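Students in Titness collect kitchen goods for families moving into first homes

TITNESS - Students at Titness High School have spent the past month sorting, washing and packing kitchen goods for families who are moving out of shelters and into homes of their own.

The project, called Dollinen, fills a box with what a household needs to cook and eat during its first weeks at a new address. Each box has plates, bowls, cups, flatware, a saucepan, a can opener, dish towels and a set of storage containers. The students plan to have 100 boxes ready before classes start.

Remzi Dönmez, who teaches family and consumer science at the school, started the project with one summer class. He said the idea came from a former student who had moved into an apartment with her mother and younger brother and had no dishes in the cupboards.

"They had beds and they had a couch, and they were eating takeout off paper towels," Dönmez said. "A pan and four plates would have saved them a lot of money that month."

Most of the goods come from residents. Drop-off bins were placed at the school's main entrance, at the public library on Rulier Street and at the front desk of the Eren Community Center. The students go through the bins twice a week. Anything chipped or cracked is set aside, and the rest is washed in the school's teaching kitchen and sorted by type.

The packing is done in the old wood shop, where the workbenches are long enough to lay out a row of boxes at a time. Students work in teams of two. One reads from the list and the other packs, and then a different team opens the box and checks it before it is taped shut.
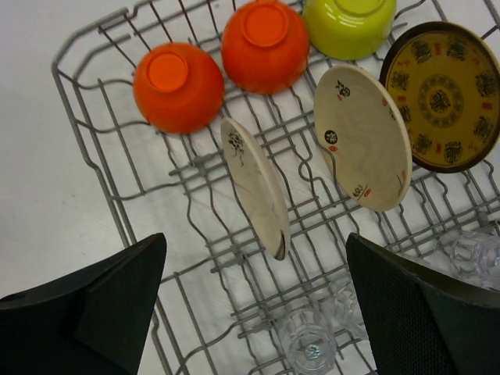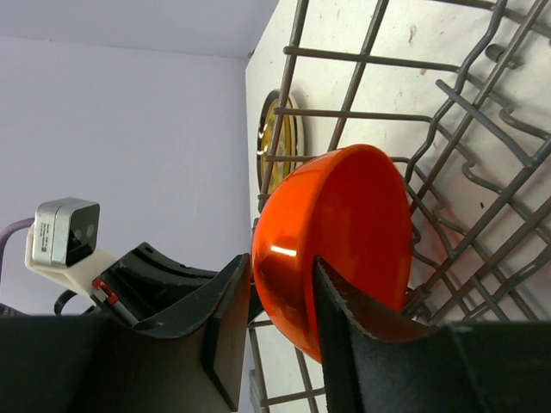
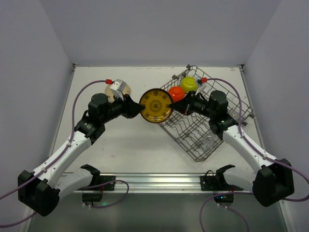 Dishes in orange, red-orange, yellow-green and golden yellow, seen across the three photos.

Dönmez said the checking step was added after the first week, when a few boxes were found to have lids with no containers.

The work counts toward the service hours that students need to graduate, although several have already met the requirement and kept coming. Students also keep the inventory on a shared spreadsheet and write the card that goes in each box, which lists the contents and gives three simple recipes. The cards are printed in English and Spanish.

The boxes will be handed out through the Eren Community Center, which works with families leaving temporary housing in Titness and the surrounding towns. Shahla Dehghan, who runs the center's housing program, said kitchen goods are among the first things families ask for and among the hardest to find in full sets.

"People will donate a very nice serving platter," Dehghan said. "We are glad to have it, but a family of five needs five forks first."

Dehghan said the center had been buying basic kitchen items out of its general fund. With the boxes coming from the school, that money can go toward rent deposits and utility hookups. Case workers will take the boxes to families on move-in day, along with bedding and cleaning supplies from other donors.

A local hardware store gave the cartons and packing paper, and the school's parent group raised nearly $2,000 at a car wash in the school parking lot. The money was used to buy items that are rarely donated, mainly can openers, measuring cups and sharp knives. Knives are kept out of the boxes and given to the adults in each household separately.

Dönmez said he would like to run the project during the school year as well, with a second round of boxes in December. That depends on storage. The wood shop goes back to regular classes in the fall, and the goods will have to be moved to a pair of unused rooms near the gym. The school has asked the district for shelving - the rooms have none at present - and expects an answer next month.

Students from the middle school have also asked to take part. Dönmez said they could help with the recipe cards and the sorting, though kitchen work would stay with the older students.

The bins at the library and the community center will stay in place through the end of the collection. The items most needed now are saucepans with lids, adult-size flatware, mixing bowls and dish towels. Small appliances and glass baking dishes cannot be accepted.

Residents with larger donations, such as a full set of dishes, can leave them at the school office on weekday mornings. Items should be wrapped in newspaper and labeled "Dollinen" on the outside of the box.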